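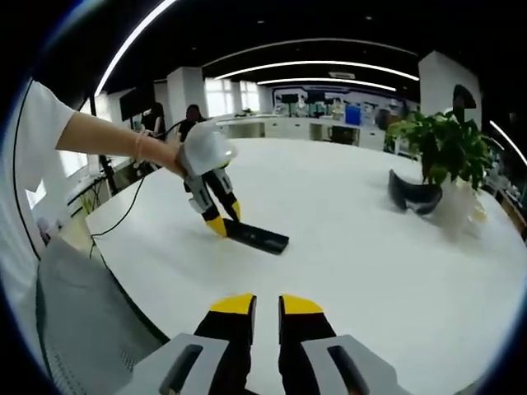
*2 min read · 383 views*

# Can a machine clear a table yet?

**lestar_shop**
Picking one thing up off a white table is the part I'd call solved. A black cylinder lying on its side, two fingers with yellow tips, fine. My question is whether anybody has a machine doing the whole chore, at home or at work.

**Morano**
No. We run a small shop and tried an arm on bin sorting in July. It handled 500 parts before lunch and then jammed on a zip tie. I sort by hand again.

**clanska**
> jammed on a zip tie

That's a feeder problem. Ours has done 2319 cycles without a person touching it.

**Morano**
Same part every time?

**clanska**
Yes, same part.

**lestar_shop**
So that's a shop-floor job with a fixture. A kitchen table has a plant in a glass pot on it, and a cable hanging off the side. I'd want the cylinder gone and the pot left standing.

**Radulović**
I disagree that the picking is solved. There's a person's hand on that gripper. Take the hand away and you need something else to decide the angle.

**lestar_shop**
Fair. I meant the fingers are good enough.

**Radulović**
For a cylinder, sure. Try a wet sponge or a sock.

**clanska**
Socks are 2 years out, I'd guess.

**Morano**
I'll check back then.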